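Stulus Work Surface, Pale Finish

Sold by Giketlow - page revised Oct 14, 2020 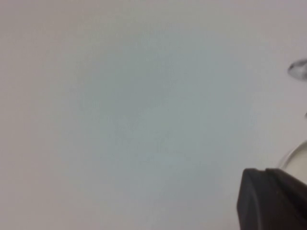
What you get

One smooth top in off-white. No pattern, no lettering. The maker calls the color "calming." We call it pale, and it will look cooler or warmer depending on the light you put it under, so don't try to match it to your walls from a screen.

Size and price

Length: 40 in.
Depth: 19 in.
Weight: 32 lb
Price: $248, legs sold separately

Claims we'd take with some salt

Stulus says the finish "resists everything." We asked for a test sheet in January and are still waiting. Use a coaster. Clear items can be hard to spot on a top this light - worth a thought if you work with small parts.

Compare with

The Nilsuwan top is darker and costs less. The Pleleo has a raised lip, if you need one.

Returns

Unused only, in the original carton. Buyer pays freight.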